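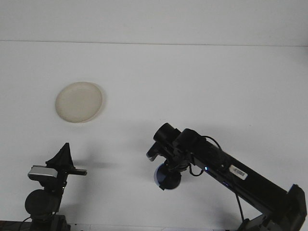
Skindorside, October

Chapter 3
The Plate on the Table

Before we speak about meals, guests or the order of dishes, we must speak about one plate. In this chapter you will learn to choose a plate for daily use, to judge its colour beside the colour of the table, and to decide where it should stand. Chapter 4 will add the bowl and the cup.

A cream or beige plate on a white table is a good first lesson. Many students believe that white and cream are the same colour until they see them together. On a white surface the plate looks warmer, and the soft shadow at its side helps the eye to find the rim. On a dark cloth the same plate will seem almost white.

Look next at the rim. A rim that is only slightly raised gives the plate a quiet, flat look. It is suitable for bread, cut fruit or dry cake. It is less suitable for food with sauce -- for this we will need a deeper dish, and we return to the matter on page 92.

My teacher in Ngau, Yoga Latuheru, made us work with a single plate for the whole first week. We moved it to the left, then to the centre, then nearer to the wall, and each time we sat down again to look. I found this very boring on Sunday evening when I practised at home, but I still use the habit when I prepare a table. A plate with much free space around it asks for attention. When other things come close to it, the attention is divided.

Remember also that a round plate does not look round from a chair. Seen at an angle it becomes a little oval, and the guest will see it this way during the full meal. Please judge your table from the seat as well as from standing height.

Words to know in this chapter
rim: the raised edge of a plate
setting: the place prepared for one person
free space: the part of the table left without objects

Exercise 32
Take one plate from your own cupboard and put it on a plain table. Move it to three different places and write two sentences for each place. Keep your notes, as you will need them again for Exercise 36.

3.1 Choosing the size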